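Robot arms on the floor – your questions

Last updated 19 August 2024

Savance staff at Brurkimthorpe sent in a lot of questions after the May meeting. Answers below, short ones. More as we get them.

Am I losing my job?
No. No layoffs tied to the arms. Some jobs change, mostly on sorting and small-parts handling. If yours does, your lead talks to you first, before anything goes on the board.

What happens to my hours?
Same shifts. Same breaks. Overtime on the Tastico line will probably drop, we won't pretend otherwise.

Who gets trained?
Anyone on small parts who wants it. 10 places per round, sign up at the front desk. Paid time, 2 days. If the round is full you go on teh list for the next one.

Do I need to know computers?
Not much. Start, stop, clear a jam, log it. Khaemba set up the screens and they are pretty plain.

Does it pay more?
Arm operators move up one grade after 60 days. Not before – we asked.

What if one stops in the middle of a job?
Hit stop, step back, call extension 333. Do not pull a part out of the gripper by hand. Even if it looks easy.

Can I work right next to them?
Only at stations with floor markings. Hair tied back, no loose sleeves, no lanyards.

Are they recording me?
The cameras are there for the handling work. They are not used for attendence or reviews. That's in the written policy, copy in the break room.

Can I say no to working with them?
Yes, for now. Talk to your lead and we'll find you something else on the same grade. We will look at this again once training is done.

What does the work look like?
Small pieces, white table, two arms.

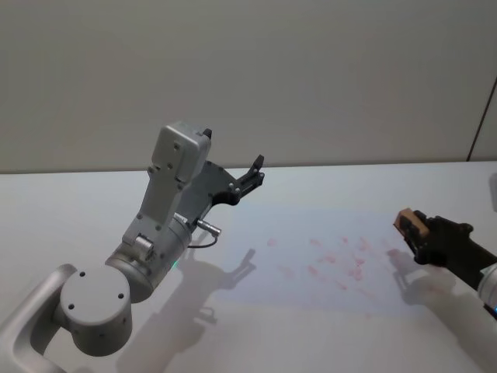
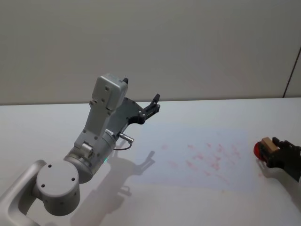 Two-arm station, small-parts handling. Block held in the right-hand gripper in both photos, with a red piece as well in the second.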